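Small thread about wallpaper, because several of you asked after my last post.
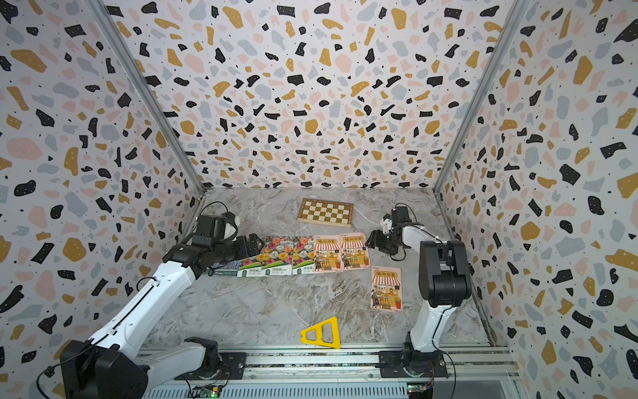
Terrazzo on three sides, marble pattern on the floor.

The wall paper is from Ballura, off-white with flecks in black, mustard, pale pink and light gray. I ordered it in April and it came only after 30 days.

Second part: the corners. I did not try to match the pattern there. The flecks are so irregular that the eye does not look for a line.

I was afraid that two patterns together is too much. But the marble is only gray and white, so it stays calm — the yellow has the walls for itself.

The chessboard and the row of cards are easy to see on the gray, this was my other worry.

For who wants to order the same: the shade number is 2143. Azimi has a similar one, but with bigger flecks and no pink.

Next I will try the Groddale samples. I have 17 of them in a drawer.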